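Phone went to SOS only, now locked out of my email. What order do I fix things?

Asked by Arif Sutanto, Friday 7:40 am

My mobile lost service last night and I figured it was an outage. This morning my Nadel email password doesn't work and there's $200 gone from my Plorkier wallet. The carrier's chat says my number was moved to a new SIM at their request desk. I didn't ask for that. Who do I call first?

2 answers

Answer from Setiawan

Call the carrier from someone else's phone and ask for the fraud team. Chat can't reverse a port. Tell them you didn't authorise it and get a reference number. Then ring your bank and have the cards and online access frozen. Leave the email until the number is back, or the reset codes will go to whoever has your SIM.
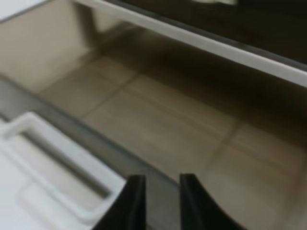

Once you have the number back, stop using text messages for login codes. Use an authenticator app or a hardware key, and print the backup codes. Mine are on one sheet of paper that lies on the floor of a drawer, and I haven't needed anything fancier. Also ask the carrier for a port lock and a PIN that isn't your birthday.

Answer from Feromside

Same thing happened to me in July. Took roughly 55 hours to get my number back and I was on hold for 67 minutes on the first call. Wallet company refunded me in the end but they wanted a police report so do that today. Check your email forwarding rules too, mine had one added. Cheque account was fine.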